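When Robots Come to Work: What Happens to the People?

For readers from 8 to 12 years

Have you ever eaten at a big picnic where everybody gets a paper cup, a napkin and a fork? Somebody had to put these things together before the picnic began. In the town of Grernach there is a company which does this every day. Its name is Pakivden, and it prepares boxes for school trips, birthday parties and office lunches. On a busy day 400 boxes leave the building.

For many years all this work was done by hand. Workers stood at long tables. They opened a box, put in the cups and the napkins, closed it, and took the next one. It sounds easy, and the first ten boxes are easy. But try to do the same small movement all morning! Your shoulders become tired, your fingers become dry from the cardboard, and your thoughts go for a walk somewhere else. Then a box gets no forks, and a class of hungry children must eat noodles with their hands.

Now robot arms do a part of this work. Automation is the word for it. It means that a machine does a job which a person did before.
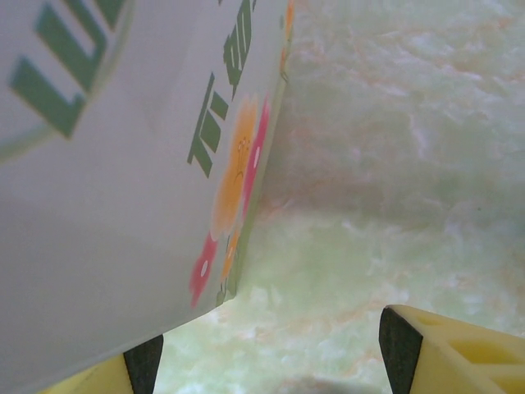 A box is a difficult thing for a robot. You have picked up so many boxes in your life that you don't think about it any more. You know without trying how hard you may press before the cardboard bends. A robot arm knows nothing of this at the start. Its hand is called a gripper, and often it has only 2 fingers. On the yellow gripper at this table each finger has a black rubber pad on the inner side, for the same reason that your sports shoes have rubber under them: rubber does not slip so easily. The fingers have to open wide enough, come to the right place, and close with the right force. If they press too much, the flowers printed on the carton get a wrinkle. If they press too little, the carton falls down.

So the robot must learn, and the people who teach it are the same people who packed the boxes before. The training program is called Tundard. A worker shows a movement many times, and the computer saves each try, the good ones and the bad ones. One task, to take a thing out of an open box, was shown 76 times before the robot could do it alone on most days. You also needed many tries to tie your shoes, so please don't laugh at the robot.

The workers found out that they knew much more than they thought. How do you explain to a machine that paper cups love to stick together? How do you explain that a napkin is soft and a lid is hard? They had to watch their own hands slowly, like in a slow film, and find words for what the hands were doing.

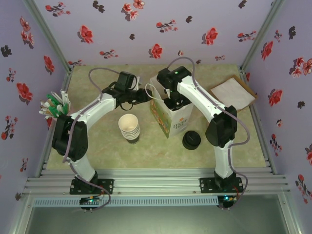 Two arms can also help each other, as your left hand helps your right hand when you open a jar. But they must not bump together, and this needs a good plan. People make this plan. They decide which arm goes first and where it has to wait.

What did change for the workers at Pakivden?

Some things became better. Before, everybody packed during the whole shift. Now each person packs for 3 hours at most, and after this he or she does another job, for example checking the finished boxes, speaking with the schools which order them, or teaching the robots something new. Fewer people go home with a sore back.

Some things became harder. The work with computers was new, and a few workers were afraid of it. An older worker may be very quick with the hands and very slow with a keyboard. The company gave lessons in January, during the paid working time, so that no one had to learn in the evening when the family is waiting. Also the packing room is different now. When all stood at the long tables there was a lot of talking and singing, and several people say they miss it.

And there is a big question which adults discuss too: will the robots take all the jobs? At Pakivden all the packers kept their work. In other companies it can go another way, and then people must look for a new job, which is not a small thing for a family. Engineers can build the machine, but how it is used is decided by people, and it is fair when the workers may speak about it also.

Words to remember

Automation: when a machine does a job which a person did before.
Gripper: the hand of a robot.
Shift: the hours when a group of workers is at work.

Try it at home

Put a thick mitten on each hand. Use only the thumb and the other part of the mitten, like a gripper. Now take one paper cup from a stack and put it in a box. After this, ask a friend to close the eyes, and explain to the friend in words how to do it. Write down which words helped, and bring them to your class.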